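February 18, 2024

Sunday, and I have been in my bathrobe until nearly noon, which I refuse to feel bad about. It rained all night and I could hear it in the gutter over the bedroom, the one I keep meaning to have looked at. I made the big pot of coffee and sat down at last with the box of Grandma's recipe cards, the job I promised Aunt Lou back in October that I would have done by Christmas.

There are so many more than I remembered! The lid has a label in her slanting capitals, CARD 1 TO CARD 504, so at some point she must have numbered every one of them, and then, being Grandma, she filed them by the name of whoever gave her the recipe. If you want the plum cake you have to know that it came from Mrs. Mudaliar, two doors down on the old street in Drurkside, or you will never find it. I did know, as it happens, and I sat there with the card in my lap for quite a while. It has a butter stain shaped like a boot. On the back she wrote, "Good, but she uses too much clove and will not be told."

I typed up 29 before lunch. That is slower than it sounds, because I keep stopping to read the notes – she put everything on those cards, who was at the table, what the weather did, whether Grandpa took seconds. On the one for lentil soup there is half a grocery list and the phone number of a piano tuner. I am putting all of it in, even the piano tuner. Aunt Lou only wants the ingredients and the oven temperatures, but she can skip over the rest if she likes.
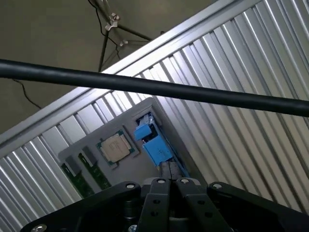
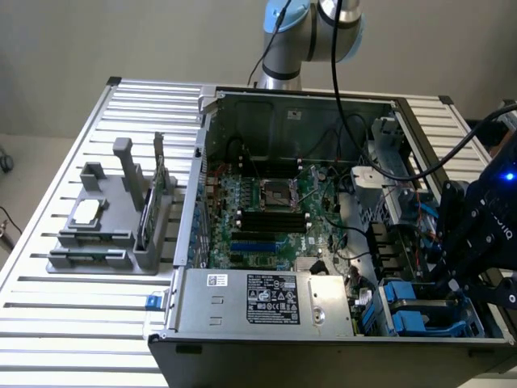
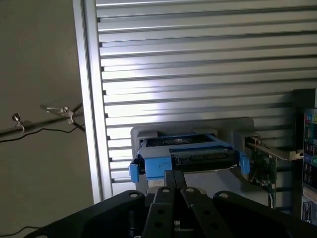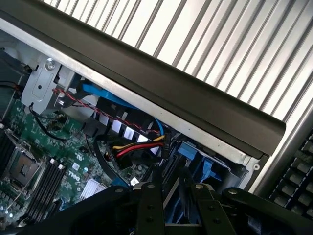 Lunch was the lentil soup, of course, after all that reading. I didn't have celery and used a fennel bulb that was getting soft, and I put in more lemon than the card says. It was good and thick, the way she made it, and I had two bowls with the heel of the rye bread. I think hers was smoother. She had that hand-cranked food mill, and I wonder who ended up with it. I must ask Lou.

Kamran Tabrizi called around three to see if I was still coming to Beveck with him and Evari next month. I said yes before he had finished the sentence. I haven't been since the summer my mother sold the house, and I would like to walk down to the river and see if the bakery is still on the corner with the green awning. He says the train is better than driving now. We talked for an hour, mostly about his knees and about whether a person can learn to like olives at our age (he says yes, I say I have tried hard enough). He remembers Grandma's plum cake too! He had it once, at my graduation, and asked me what was in it. I told him about the clove and he laughed so hard he had to put the phone down.

So now I suppose I am baking a plum cake to take on the train. There are no decent plums in February, but I have two jars left from the fall, and I think if I drain them well on a towel it should come out all right. I'll make it once beforehand to be sure, maybe Thursday. I need brown sugar, a lemon, and a new round of parchment paper.

The rain has started up again. I'm going to do a few more cards before bed – I left off in the middle of the H's, with somebody named Hattie and her pickled beets.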